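Startseite Küche Wohnen Werkstatt Garten Kontakt

Sesselkissen auffrischen, ohne dass es hinterher klumpt

Nach dem Winter sehen meine Polster immer aus, als hätte eine ganze Reisegruppe darauf übernachtet. Krümel in den Ritzen, Teeflecken, und die Rückenkissen hängen durch wie alte Kartoffelsäcke. Also mache ich im März einmal alles durch, und weil mich letztes Jahr einige gefragt haben, schreibe ich es jetzt endlich auf!

Als Erstes kommt der Staubsauger dran, und zwar mit der schmalen Düse und auf kleiner Stufe. Bezüge mit Reißverschluss ziehe ich ab und drehe sie auf links (in den Ecken sammelt sich ein Filz, den will man gar nicht genauer kennen). Reißverschluss wieder zu, bevor der Bezug in die Maschine wandert, und vorher bitte das Etikett lesen. Ich habe mir schon mal einen auf Puppenstubengröße gewaschen und musste ihn danach mit Gewalt wieder übers Kissen zerren.

Für Flecken nehme ich lauwarmes Wasser mit 2 Teelöffeln Gallseife, gut verrührt, und tupfe von außen nach innen. Nicht rubbeln! Bei hellen Stoffen teste ich an der Unterseite, wo es keinen stört. Mit klarem Wasser nachtupfen, trockenes Handtuch drauflegen, draufdrücken, fertig. Den Polsterschaum von Drastis hatte ich auch mal da, der riecht mir aber zu sehr nach Schwimmbad.

Und dann das Trocknen, da bin ich leider ungeduldig. Kissen hochkant ans offene Fenster, bloß nicht auf die Heizung. Bei dicken Füllungen dauert das bei mir bis zu 8 Stunden. Federkissen zwischendurch kräftig aufschütteln, Schaumstoff einfach in Ruhe lassen.

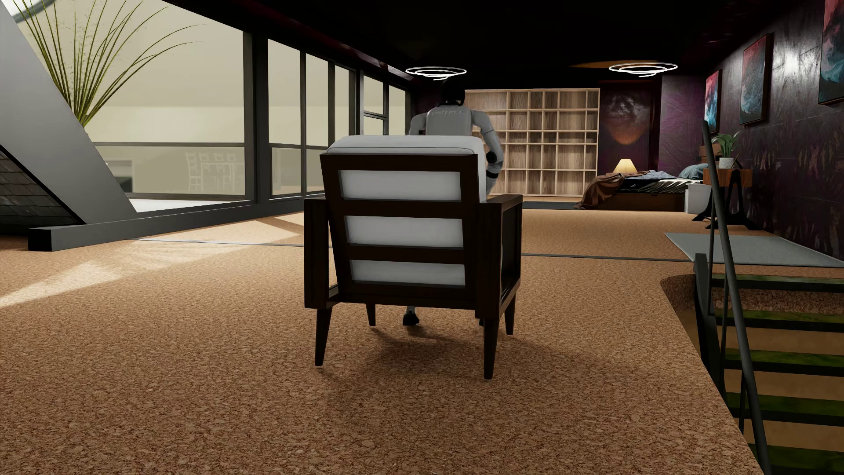
Solange die Kissen lüften, kümmere ich mich um das Holz. Ein nebelfeuchtes Tuch reicht meistens, immer mit der Maserung, und für die Kanten zwischen den Streben ein alter Pinsel mit weichen Borsten. Auf geöltem Holz gebe ich danach einen Klecks Möbelöl auf einen Lappen, reibe dünn ein und poliere nach. Den Lappen bitte ausgebreitet draußen trocknen lassen, ölige Knäuel können sich selbst entzünden!

Filzgleiter wechsle ich bei der Gelegenheit gleich mit. Die alten Klebereste gehen mit etwas Speiseöl ab, danach gründlich entfetten, sonst rutscht der neue Filz beim ersten Stühlerücken weg. Wer wackelige Beine hat, zieht die Schrauben von unten nach, aber mit Gefühl.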